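The Cheap Gripper Deserves a Fair Test

Every comparison of grippers I read begins with payload and repeatability. I think this is the wrong beginning. At Prerndale we spent the whole of September with two hand-held grippers, the Brarico and the Zodelus, and the numbers on paper told us very little about which one people wanted to pick up again after lunch.

The Brarico costs 598 dollars more. It closes with more force and its trigger is very smooth. But after 15 minutes my wrist was tired, and a tired wrist makes bad demonstrations. The Zodelus is lighter and its fingers are softer - for plant stems and thin bottles I trust it more.

Some colleagues say that a tool must be judged on a clean bench, with fixed light and one object. I do not agree. A clean bench is kind to every gripper. Put it in an ordinary office, with people standing near and lamps in the ceiling, and the weak points of the camera come out quickly.

So my request to makers is modest. Lend the tool for 4 weeks, and print its weight in large letters on the first page.
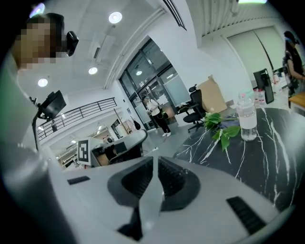
The view from the hand-held gripper, with plant cuttings and a water bottle on the round table.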